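Truvgate Handling - Gallery - Pad failures on the Lukumay gripper

Dridberg workshop, closed in November

The Lukumay is a two-finger parallel gripper. We use it in two forms: on the arm in the sorting cell, and as a hand-held tool for recording picks that are later replayed on the arm. Both forms take the same fingers, the same rubber pads and the same screws. The fault recorded on this page affected both.

In short, the pads came away from the fingers. In the mild cases an edge lifted and the grip drifted a little. In the worst case a piece of rubber came off in the sorting cell, the gripper lost its part at full height, and the part landed outside the marked floor area. No one was hurt. The cell was stopped and stayed stopped until the pads had been changed on every finger we had.

The page is kept for people who fit, use or inspect these fingers. It assumes you have held one. Fitting instructions are in the Lukumay handbook and are not repeated in full.

What happened in the cell

The arm was moving moulded covers from a tray to a rack, a job it had been doing without trouble for most of the autumn. Shortly after 2 p.m. the cell reported a grip check failure, which means the fingers had closed further than they should with a cover between them. The controller did what it was set up to do. It stopped the arm and held position.

The cover did not hold position. It had already slipped on one side, and when the arm braked it swung round the other pad and fell. It hit the edge of the rack and went over the low guard. The low guard was there to keep feet out. It had never been assessed as something that would catch a falling part, and that point is now recorded separately as its own action.

When the fingers were opened by hand, one pad was attached along its top edge only. The lower part had folded under, so the cover had been held against a roll of rubber and a patch of bare plastic. The counter on the controller stood at 1,083 closes since the pads were last changed. The handbook interval at that time was a good deal longer.

What we looked at first

Closing force was checked and was within limits. The load cell had been swapped in the summer and its zero was still good. The finger screws were all at the right torque. The covers were measured and found to be to drawing.

After that the attention moved to the pads, and to the fact that nobody had been asked to look at them between changes. The daily check at Dridberg covered the guard, the stop buttons, the air supply and the gripper opening. It had a line for "fingers secure". A finger can be perfectly secure with its pad half off, and the line had been ticked that morning.

The hand-held tools were then brought in. These had been treated as lower risk, with a person holding the tool and nothing heavy in it, and their pads were changed when somebody complained. Several had lifting at the edges. One had a strip of the pad torn and hanging.

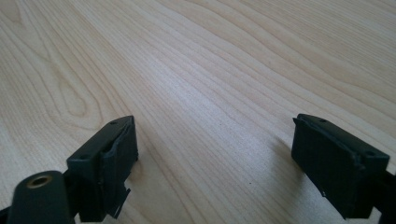 Worn pads on the hand-held tools matter for a less obvious reason than a dropped part. A pad that has started to peel adds thickness in the wrong place, so the recorded opening is no longer the true opening. The person using the tool squeezes until the part feels held, and makes up for the poor grip without noticing. The arm, replaying the same pick with good pads, closes to the recorded figure and grips too hard or too lightly depending on which way the error went. We went back through the recordings made in the same period and withdrew 218 of them. Some of those were probably fine. There was no way to tell from the data alone, and the pads that had been fitted at the time had gone in the bin.

How the pads fail

The pad on this finger is a strip of rubber bonded to the inner face and carried round the edge. The wrap was added to stop thin parts catching under the rubber at the front. It works for that purpose, but it puts a bend exactly where the finger meets the table or tray, and the bend is where peeling starts.

The sequence we found on the returned fingers was much the same from one to the next. The rubber creases near the front edge. The crease lets the adhesive go along a narrow line, and dust gets in behind it. From then on the edge will not stick back down, whatever pressure is put on it. Each time the finger drags on a flat surface the open edge is pulled a little further. At some point a thin piece tears along the crease and hangs from the rest, and a hanging piece can be drawn into the grip on the next close.

The fingers themselves had some part in it. Their printed faces are slightly rough, and the adhesive only touched the high points. The pad sheets bought from Brarus came with a film adhesive meant for smooth, flat faces. We had chosen it for ease of fitting. This was our choice and there was nothing wrong with the sheet as supplied.

Test strips were bonded to spare fingers in three ways: as received, after wiping with solvent, and after light sanding followed by wiping. The wiped strips did slightly better than the untreated ones. The sanded strips held well on the flat but still lifted at the bend when they were dragged repeatedly across a bench top. Sanding alone was therefore not accepted as a fix.

What was changed

The front edge of the finger now has a larger radius. The rubber goes round it without creasing, provided it is warmed first.

The end of the wrap is held by a small clamp plate on the outer face. Two screws, short type. The long screws used elsewhere on the finger will bottom out before the plate is tight and will feel correct while doing so. This has already caught one person out on the bench.

Bonding is done with a liquid adhesive on a sanded face. Clamped time is 9 hours, in practice overnight. Fingers are not to be taken out early for a late job. If there are no spares on the shelf, the job waits.

The handbook interval has been withdrawn. Pads on the arm are changed after 600 closes or when any edge can be lifted with a fingernail, whichever comes first. Pads on the hand-held tools follow the same fingernail rule, checked at the start of each recording session, and the result is written in the session sheet. We know the closes figure is cautious. It will be reviewed when there is enough wear data on the new edge to argue with.

What was changed in the cell

The grip check used to run once, when the fingers closed. It now runs throughout the lift. If the opening drops by more than the set amount the arm lowers the part at reduced speed instead of braking where it is. We tried this with a deliberately damaged pad and a foam block in place of a cover. On most attempts the block reached the tray. On a few it fell from low height and stayed inside the guard. A controlled descent reduces the hazard and does not remove it, so the guard has been raised as well.

The rack has been moved inboard. This lengthens each move slightly and the cell is slower for it.

The line in the daily check has been split in two: "fingers secure - screws" and "pads sound - all edges". The second line has to be done with the gripper open and the arm isolated. Looking through the guard is not enough, as a black pad on a black finger shows very little at that distance.

If you find a lifting pad

Stop using the tool. Do not trim the loose piece off and carry on, and do not press it back with tape. Both had been done at Dridberg before the incident and both hid the fault from the next person.

Take both fingers off, even when only one pad has gone. A new pad against a worn one will pull parts off centre.

Bag the fingers with the pads still on and write the tool number and the number of closes on the bag. For hand-held tools, where there is no counter, write the session numbers.

Mark any recordings made in that session as held. They can be released after the opening has been measured again with the old pads in place - another reason for keeping the pads.

Still open

Wear data for the larger radius. Fingers are being pulled at fixed intervals and measured.

Whether the hand-held tools should have a counter. The fitting is simple enough, but the cable run past the trigger is tight.

A lighter colour of rubber, so that a lifted edge shows up against the finger. Samples have been ordered. The first grey sheet was too hard and marked the covers.

Page kept by the Truvgate workshop, Dridberg. Corrections to the workshop desk, with the tool number if you have it.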